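The bus up to Prudevholm leaves at 9 in the morning, or it's supposed to, and I was there early with my aunt Pramila's old suitcase and a bag of oranges I'd already started eating. Mohit Katiyar was coming too. We'd been talking about the northern trip since college (well, he'd been talking, and I'd been nodding) and then in January he just went and booked it!

He showed up with two hats on. "One's for you," he said, and then never gave it to me.

It's 342 miles from Nurnar to Prudevholm, and I think I slept through the first hundred. When I woke up there was snow on everything and the driver, a very cheerful woman called Sarla Bhardwaj, was telling the whole bus about her knees. She'd been driving that road for years and she knew every diner on it. We stopped at one for soup. Mohit had two bowls and then wanted to talk about bears all the way to the pass.

The guesthouse was called the Zemlow, up a hill I would not have picked, and I got room 719, which made no sense because the place had three floors. I asked the man at the desk, Shivam Negi, and he said the owner liked the number. Fine by me! It had a heater that ticked and a window facing north, so I dragged the chair over, put on every sweater I'd brought, and waited for the sky to do something.

It did nothing. Cloud, all night. The second night was cloud too, and Mohit got grumpy and beat me at cards until two in the morning.

On the third day we rode the chairlift to the lookout. The sign at the top says 3836 feet, and somebody had scratched MATHEW under it in big wobbly letters. I stood there eating my last orange and thought about my aunt, who had wanted to come up here her whole life and had given me the suitcase instead. I'd promised to call her if I saw the lights, whatever the hour.
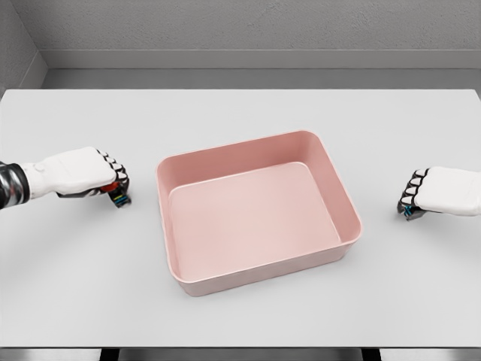 "So what time do they usually come out?" I asked Shivam when we got back down.

"Between ten and two, if the cloud lifts," he said. "I'll knock on your door."

He knocked at twenty past eleven. I went out in my socks and one of Mohit's hats, and there it was, green all the way over the hill, moving like a curtain with a window open behind it. Mohit didn't say a word, and I'd known him eleven years by then.

I called my aunt. It rang and rang, and then she picked up and said, "Well? Tell me!"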